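Teaching the Hand: A Gallery from Lendcombe

I've been meaning to put this page together since April, and now that the kettle's on and the batteries are charging I've run out of excuses. It's the hand, out on the carpet, partway through our attempts to teach it a few jobs by showing it how they're done. 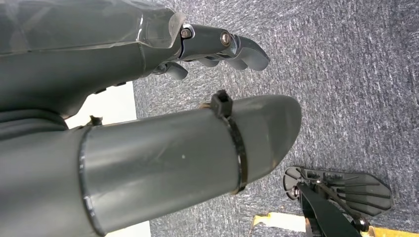
The grey hand, with its clear cover on top and its fingers out over the carpet. The long grey tube in front has a black zip tie cinched round it near the end.

Zahira Krishnan wrote in after I put the first version of this page up, and her view was that I should stop steering the thing from across the room altogether. Take hold of it, she said, and move it through the job yourself, slowly, the way you'd guide a child's hand round the letter S, because your arm knows things your thumbs will never get out of a joystick. Then she asked how many of my recordings I'd thrown away, which was a bit close to the bone!

So, Zahira, the answer is 234. Out of 721. I know, I know.

In my defence, a good chunk of those were from my first go with the remote control, when I still had the sideways movement set up the wrong way round in my head. I'd push left and mean right, then correct, then correct the correction, and all of that wobbling goes into the recording along with the useful bit. If you feed it back in, you get a hand that dithers just like I do. Lena Sadowski watched one of the replays and said it moved like somebody looking for their glasses, and I've not been able to unsee it.

I did try it by hand after that message (I'm not too proud). For the big sweeping moves it's lovely. You feel straight away when you're asking for an angle the arm doesn't like, and you ease off without thinking. Where I come unstuck is the closing of the fingers. I've only got the two hands, and if one's holding up the wrist and the other's on the forearm there's nothing left to tell the fingers when to shut. I tried a foot pedal. I kept treading on it by accident while shuffling along on my knees, so there's a whole batch where it grabs at thin air for no reason at all.

What I've settled on, for now anyway, is a mixture. I do the reach by hand, stop, let go, and finish the grip with the controller. It leaves a little pause in the middle of every recording, and I trim that out afterwards in Ledo. The trimming is dull but you can do it with the radio on. Kuo is what I use for playing the moves back at half speed, and I'd say that's where I've learnt the most, more than from the manual, which I've now read 3 times and still argue with.

A few things I've scribbled on the back of an envelope as I've gone along, in case they're any use to somebody else starting out:

Start from a slightly different place every time. I had a long run of beautiful recordings that all began from the same spot, and the hand learnt that spot perfectly and was hopeless a few inches to either side.

Don't chat while you're recording. I slow right down when I talk and I never notice until the replay.

If you fluff one, bin it there and then. I used to keep the nearly-good ones "to look at later" and of course later I couldn't tell them from the good ones.

Keep going after a small miss, though, if you can put it right smoothly. Those have been gold. A recording where I come in a touch wide and bring it back gently seems to teach more than a perfect one.

Stop before your wrists ache. I can do up to an hour and then everything goes jerky and I get cross.

Zahira has since come back to say she thinks my mixture is cheating but that she'd like to try it herself, so I'm counting that as a win. She's also offered to do a batch of her own next time she's over in Lendcombe, and I'm really keen to see what happens when two people's habits get stirred into the same pot. She's left-handed and much quicker than me. It might be a mess!

The other thing on the list is getting the Arari controller to behave. It's much nicer to hold than my old one but there's a lag on the grip button, only a small one, just enough that I press twice. If anybody has sorted that out, please do leave me a note underneath, and tell me which setting you changed, as I've been through most of them and then forgotten what I'd changed them from.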